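Workshop notebook, May, page 26

Started 9:40, coffee already cold. Océane Gosselin is over at Grastmont until after lunch, so this is me on my own at the bench and the notes are going to be longer than she likes. Sorry, Océane! Skip to the bit about the yellow ones if you're in a hurry.

Today was supposed to be the color sort for the Sumlow block set. I spent most of the morning on the table instead. We had that oil on the top (the Seixas one, in the can with the bent lid) and I'd convinced myself it had left a sticky patch near one end. Wiped it twice with a dry rag, then once with a rag that had a bit of warm water on it, then let it sit while I answered mail. No stickiness after that. I think it was tape residue from when we had the paper grid down. Note for next time: painter's tape only, and pull it the same day. I like this top a lot better without the grid anyway. The blocks look good on the wood and you can see every crumb of dust, so you end up sweeping it off without being told.

The raised rail is still the best thing we did to this table. Before the rail, a block would get a nudge and go over the side, and then you're on your knees following the seams in the tile looking for it. I did find one under the shelving today, a small blue, very fuzzy. Rinsed it and put it back with the others. Must have been there since the old setup.

Blocks. Full count of the Sumlow set this morning was 70, which matches the sheet taped inside the cupboard door, counting the fuzzy one. I went through them for chipped corners because Nikdale said they'd replace anything that arrived damaged, and the order number they want on the form is 1702 (writing it here because I have now looked it up on three separate occasions). Only 2 bad ones, both long reds with a dent on one end. They're in the envelope on my desk. Haven't sent the form. Will do it this afternoon, or Océane will do it and sigh at me.

Now the sort. The rule we agreed on last time was one container per color and nothing else on the table. It sounds easy and it kind of is, but I kept running into the same annoyance, which is that the containers are all different and I have opinions about all of them.

The gray bin: good and sturdy, doesn't slide, has the handle cutout so you can drag it toward you with one finger. Bad because you can't see what's in it from the side, and you forget. I went to it looking for reds and got a handful of greens from the previous round. Also it's tall, so people treat the top of it like a shelf. I am people. I do it constantly.

The clear container: my favorite. You can see the color through the walls from wherever you're standing, no labels needed. Blue lives in there now and I vote that it stays there. The one complaint is that small pieces tend to end up against the wall and you have to sort of pinch them out with two fingertips.

The clear bowl: fine for small stuff but it's shallow, and anything long just leans out of it. I tried the long yellows in it and they looked like breadsticks. I'd keep the bowl for cubes.

Worked with only a few pieces out at a time after that, which was much calmer. Earlier I'd tipped a big pile onto the wood thinking it'd be quicker, and all that happened was that I picked up the same green four times. With a handful out you can look at the table once and know what's left to do. At one point I had it down to blue put away in the clear container, a red on top of the gray bin (see above, shelf), a small red cube in front of it, and a red and a yellow nearly touching farther along.

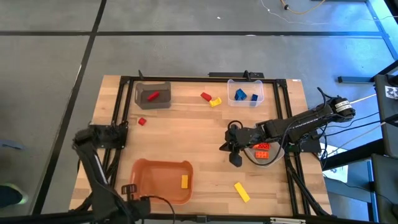 The yellows are where I got stuck, so this is the part to read. There's no home for them. Red could go in the gray bin, blue has the clear one, cubes of any color could go in the bowl if we bend the rule, and then yellow is just out on the wood looking lost. Options as I see them:

Get a second clear container the same size. Easy, costs next to nothing, and I'd be happy. The top edge of the table gets crowded, though, and I'm not sure I want everything lined up along there.

Put yellow and red together in the gray bin. I tried it for twenty minutes. Hated it. You have to tip the whole thing out to find anything and then you've got the pile problem again.

Drop yellow from the set for now. I don't love it, but the sort does go quicker with fewer colors and we could bring it back later on.

My vote is the second clear container. If you're passing the housewares place on your way back from Grastmont, Océane, could you look? Straight sides please, none of the ones that taper, they tip over when you lean on the rim. A lid would be nice but I won't cry about it.

Other odds and ends before I forget:

The light over the bench is fine in the morning and bad after 3:00, when the sun comes in low and the clear stuff gets so much glare I can't tell if it's empty. Try the blind halfway down.

Rag bucket is full. The oily ones have to go in the metal can with the lid, please, please, and I moved two of them there myself today.

The cupboard count sheet is getting hard to read. I'll rewrite it in marker once we know what happens with the replacements.

Lunch at 12:30. Afternoon: Nikdale form, another pass at the reds, sweep under the shelving properly in case the fuzzy blue had friends.

4:15, swept. No more blocks, but I found the good scissors and the cap to the Seixas can. Form is filled in and sitting in the tray, needs a stamp.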